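September, notebook, glaze room. Pinheiro tiles, second firing.

Kiln off at 13, opened too soon probably. Crazing on the Kalden white again, the Tonel clear is fine. Washing up still on the table, leave it till the tests are logged. 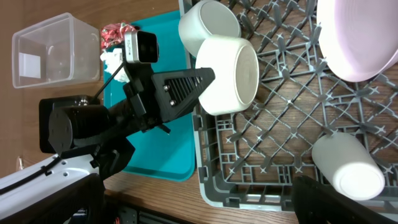 Page last changed: September, 16:20

Tile 44 - pinholes along one edge. Tile 52 good, nice break over the ridges. Svatopluk Slanina thinks the slip went on too thick and I agree, the bucket wasnt stirred. Sieve it before the next batch. Dirty dishes on the teal tray, rack is for clean things.
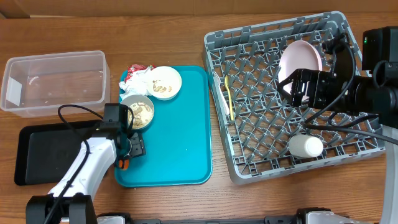 Next firing
Slower cool. Thinner coat on teh Kalden. Ask Clekus about the cone packs.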